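Light wood-grain laminate: lighter band near one end, cleaning or pattern?

**tallow_rd**
Table is an Arnico worktop, bought secondhand from an office clearance in Brallurmont. Length 124 cm, rounded corners, pale cream wood grain, high-pressure laminate according to the label under the apron. Matte, with a fine texture you can feel with a fingernail. No oil, no wax, no polish since I have owned it.

Routine so far: warm water with a little dish soap, microfiber cloth, dry cloth after. For spots I use a dental-type cotton roll and a few drops of isopropyl. I keep a small metal cup on the table for the liquid so the bottle stays on the shelf. 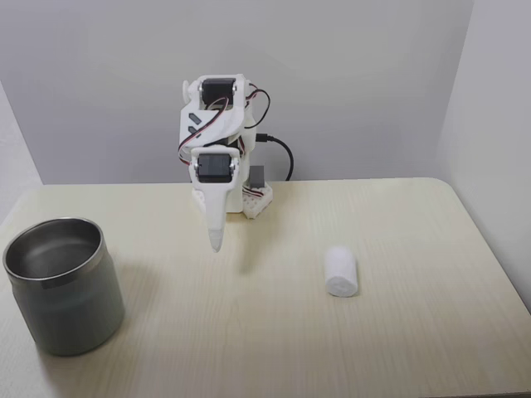 The alcohol goes on the roll, never directly on the surface, and I wipe with the grain. I have done this maybe once a week since March. The question is whether repeated spot cleaning changes the sheen on this kind of laminate, and whether that could explain a slightly lighter band toward the left end. I can't say when the band appeared. I only started looking for it after I read a thread about dulling.

**kerf_line**
HPL has a melamine resin overlay. Isopropyl does nothing to cured melamine at the exposure you describe. If the top were a cheap foil over particleboard I would give a different answer, since some foils have a lacquer that softens.

Check the edge. If the face and the edge are one continuous skin with no joint line, it is probably a wrap or thermofoil. If there is a dark line between face and edge band, it is laminate.

**tallow_rd**
There is a thin brown line all the way around on the underside of the face layer. Edge band is a separate strip.

**kerf_line**
Then it is laminate. The band is pattern. Printed decor paper has long repeats and the lighter stretches are part of the print.

**mopboard**
I would not be that certain. Soap residue shows as a lighter area on matte laminate, and it shows in bands because people wipe in bands. Dish soap has conditioners and fragrance oils in it. "A little" is usually too much. Most people put in enough for a sink full of plates.

Test: wipe half the band with plain hot water, twice, using a fresh cloth each time. Dry it. Compare the halves at a low angle to the light. A difference means residue. No difference means you have learned very little, because old residue can need something stronger.

**kerf_line**
Residue would sit across the grain direction as often as along it. Look at whether the light area follows the streaks.

**mopboard**
He wipes with the grain. It would follow the streaks either way.

**kerf_line**
Fair point. Then do the water test.

**tallow_rd**
Checked it from directly overhead. The streaks run front to back, across the short dimension of the table, and the lighter part is on the left.

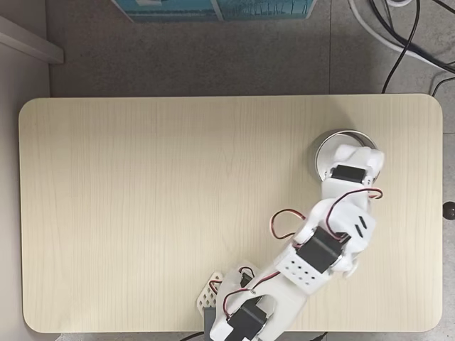 Hot water test done on the front half of the band. Two wipes, new cloth each time, dried, left for 20 minutes, then a flashlight laid flat on the surface. I see no difference in sheen between the front half and the back half. The color difference between the band and the rest is still there, same as before. With the flashlight the texture looks the same on both sides of the transition.

**dn_finish**
If the texture and gloss match and only the color differs, that is print. Residue and abrasion both change gloss before they change anything else. I install this material and we see it on delivery. Ashour decor paper had a pale stripe in one of the oak patterns and we had to plan the cuts so that two tops side by side did not put the stripes together.

Other possibility is UV. A monitor, a mat or a box on one area for years will leave a shape, but the shape would normally have a straight edge somewhere. A soft transition that follows the streaks argues against it. You bought it used, so you can't rule it out completely.

**mopboard**
I accept print as the more likely answer. I still think the soap should go. Replace it with a pH-neutral cleaner diluted to 2 percent, which is 20 ml in 1000 ml of water, and rinse. Skavetti sells one with a measuring cap. Any neutral floor cleaner does the same job.

**kerf_line**
Disagree on the need for a special product. Plain water on microfiber removes everything except grease. For grease, one drop of soap on the cloth, then rinse. The rinse matters more than the chemistry.

**mopboard**
One drop on the cloth is a concentration you can't state. That was my objection in the first place.

**dn_finish**
You are both going to get a clean table. More useful: tallow_rd, watch the metal cup. A bare steel base can leave gray marks on matte pale laminate if it gets slid around. The marks are metal transfer. They are not scratches, and they come off with a melamine sponge, but the sponge is an abrasive and will polish a matte surface if you go back to the same spot often. Put a felt disc or a cork coaster under the cup and lift it to move it.

Also keep alcohol away from the edge band joint. The face won't care. The hot-melt adhesive behind the band might, if liquid sits there.

**tallow_rd**
Cork coaster added. I had two gray arcs near the right end a while back and took them for pencil. They came off with a damp eraser.

I am going to leave the band alone, drop the soap to grease spots only, and keep the cotton rolls for ink and adhesive. I'll do the flashlight check again after a few months in case the gloss starts to move.

**kerf_line**
Mark one spot on the underside with tape so you compare the same place each time.

Comments

**pantry_shelf:** Same pale stripe on mine, different maker. I spent a whole afternoon scrubbing at it with baking soda paste. Now I have the stripe and a shiny patch.

**oxbow17:** Does the neutral cleaner advice apply to textured laminate on a kitchen counter, or only to desks?

**dn_finish:** Same material, same advice. Rinse more often on a counter.

**gluepot:** Acetone is fine on HPL too, for anyone wondering about dried superglue. Keep it well off the edge band and off anything plastic standing nearby.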